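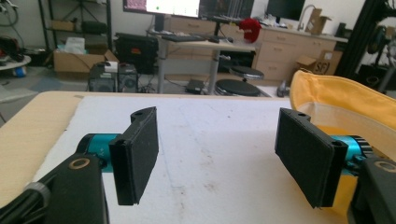 *The yellow bag, waiting on the white board.*

Witold Żak rang at 12 to say the Flores order had grown a hat. "A what?" I said (I'd only had one coffee!). A hat, he said, in the same colour as everything else, and could I have it on a stand by tea.

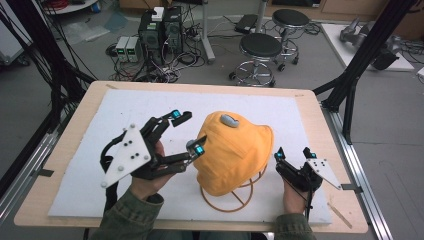
So I said yes, because I always say yes to Witold, and went hunting for my favourite stand, the wire one he'd won off a bloke at Jermont for 135 bucks and a jar of pickles.
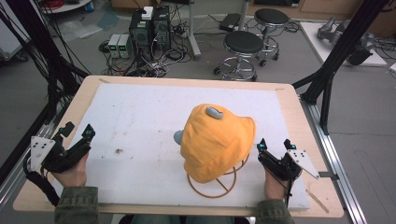 *The hat on its wire stand, grey knobs and all.*

He rang again at tea. Flores wanted it in green.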